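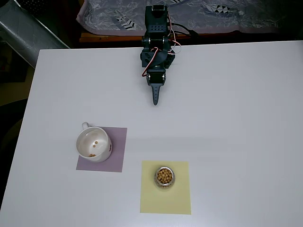 9 May 2020

We are down to the last of the coffee, and I don't mean the last bag. Goltico say my order will be 3 weeks, which is what they said in April, so I've taken to sorting odds and ends on the white table with coloured paper for placemats. Purple is for things I'm dealing with. Yellow is for things I'm not.

The white mug lives on the purple. It has four beans in the bottom, small and tan, and I've grown oddly fond of the colour. Lesego Modise rang and asked if I'd considered tea. I have considered tea. I considered it for most of 1997, in a share house with one kettle and no lid.

The leafy grey cloth behind the table needs an iron. So do I. The silver duct still comes down in the corner at its own angle, and I've stopped promising to straighten it.

Lunch was toast. Dinner is under review.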